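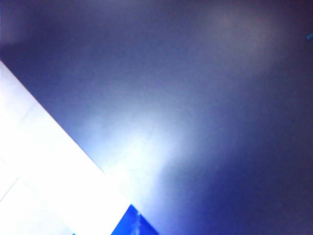
Wrist camera view: bright white edge, blue-violet surface, soft focus.

Perception and tooling engineer (one opening, full time, on site)
Udell Robotics, Nallari project
Posted 29 November 2019

Hi! I run the software side of Nallari at Udell, and I'm looking for one more person to come and write code with me. I asked if I could write this ad myself instead of sending the usual form over, so it's going to ramble a bit. Sorry in advance, and please read to the end anyway, the how-to-apply part is down there.

Nallari is our software for robot arms that pick up flat stuff and put it down neatly somewhere else. Panels, trays, folded sheets, boards, that kind of thing. We don't build the arms. We write what runs on top of them: the part that looks through the wrist camera, the part that decides where the gripper should go, and the part that gets it there without bumping into the shelf. There are 3 of us on it right now (me, one planning person and one controls person), and perception is split between whoever has a free afternoon. You can guess how well that goes.

So the job is mostly perception. If you look at the picture up top, you'll get a feel for what comes down the wire. There's one good straight edge in it, and next to that edge a big milky glow that an edge finder would love to get excited about. The white part is so bright there's hardly any detail left in it. I'd like our software to say "I trust this line, I don't trust anything over there" and pass that along to the planner in a form it can use. At the moment it hands over a single number and the planner shrugs.

What you'd be working on in your first few months:

Edge and surface finding in blurry or blown-out views, with an honest confidence value attached to each result.

Exposure control. We have a loop for this and it's mine, and I won't be hurt if you throw it out.

Samir, our replay tool. It takes a recorded run and plays it back through the whole stack so you can step through what the camera saw and what the planner did about it. I love Samir, but the timeline view is slow and searching for a particular kind of view is painful. We have 833 recorded runs and I find things in them mainly by memory.

Neltell, the message layer between perception and motion. You don't have to own it, but you'll be sending new kinds of messages through it, so you'll get to know it pretty well.

What I'm hoping you bring: solid C++ or solid Python, and enough of the other one to read it without swearing. Some real time spent with camera data, whether that's from work, school or a thing in your garage. You should be comfortable with frames and transforms (the wrist moves, the camera moves with it, and everybody gets a sign wrong now and then). If you've done hand-eye calibration before, wonderful, tell me about the time it went badly.

Nice to have, and I really do mean nice to have: motion planning, GPU work, any kind of user interface work for Samir. Please don't skip applying over these! I came to this from writing printer drivers.

I don't care if you have a degree. I do care that you write things down. We keep a running log for every test session and it has saved me more times than I can count, usually when I'm staring at a plot at four in the afternoon wondering what on earth we changed.

The day-to-day is pretty calm. Mornings are for code and quiet, afternoons we tend to be at the arm. We review each other's changes, nothing gets merged without a second pair of eyes, and we keep one regular meeting a week, which I try hard to finish early. There's no on-call. You'll travel to a customer site now and then, usually for a couple of days, and never on your own for the first one.

Pay depends on how much experience you have and I'll tell you the range in the first call, before you spend any more time on us. Health and dental are covered from day one. We pay for moving if you need to move.

To apply, send a resume and a short note to the jobs address on our contact page, with "Nallari perception" in the subject line. In the note, tell me about one time a camera fooled your code and what you did next. Keep it under a page, 50 lines or so of code is fine too if that tells it better. No cover letter, please, I never know what to do with them.

After that it goes like this: a half-hour call with me, then a paid take-home using a few of our recorded runs, then a visit to meet the others and drive the arm for a bit. That makes 3 steps, and I'll write back to you after each of them either way.

If you're not sure you fit, write to me anyway and ask. I answer everything, though it can take me a few days when we're getting a release out.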